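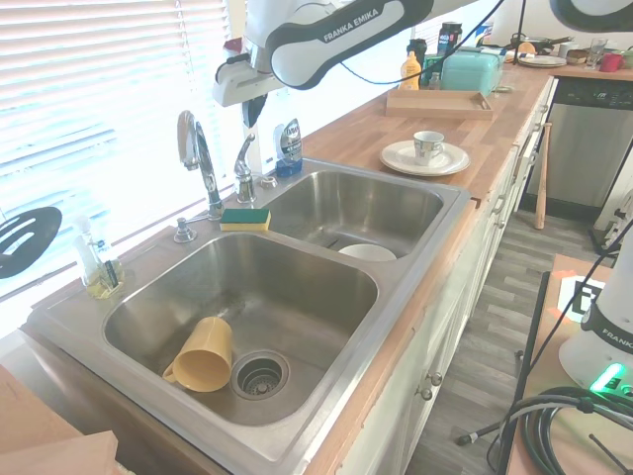
The double-basin sink and wooden countertop in the demonstration kitchen at Stonutora.

Report of the September visit to the Stonutora household training center

Members of the Atetti Home Services Association visited the Stonutora center in September. A group of 15 attended, most of them from the Drergate branch. The purpose of the visit was to see how the center arranges its teaching kitchens before our own rooms on Mohammed Street are fitted out next year.

The party was received at 9:30 a.m. and shown the entrance hall, the linen store and the laundry. The center occupies the second floor of a former school building and had 1251 enrollments in its last teaching year. Courses range from a single morning to 100 hours, and the longer ones end with a practical test in the kitchen.

Most of our time was spent in Room 601, where dishwashing and kitchen care are taught. The sink is stainless steel with two basins of unequal size, set into a butcher-block counter below a window with white blinds. Members who have worked with laminate asked about the upkeep of wood so close to water. The center oils its counters at the start of each term and asks students to wipe the area behind the faucet at the end of every class. Our Drergate members thought this a heavy demand on staff time, and the point will be raised again when costs are discussed.

The course teaches cups and glasses first, then bowls and plates, with pans left until the end. Students change the water when it turns cloudy. Good china is washed singly and is kept apart from everyday plastic.

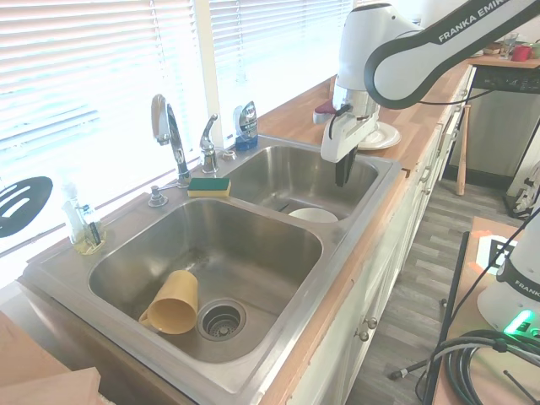
Yellow cup in the larger basin, white bowl in the smaller, with the sponge on the ledge between them.

Several members remarked on the ledge between the basins, which is wide enough to hold a sponge. The tall gooseneck faucet was also well liked. Stock pots can be filled under such a faucet without tilting, and the single lever can be worked with a wrist or forearm. The soap pump is mounted on the sink deck, an arrangement we had already considered for Mohammed Street.

Less satisfactory was the shortage of drying space. The center is looking at a wall rack, but the window leaves few places to hang one. Our plans should allow a longer run of counter on at least one side.

The visit closed with lunch at 12:45 p.m. The Association thanks the staff of the center for their welcome. Copies of the course outline and the kitchen floor plan may be requested from the Atetti office.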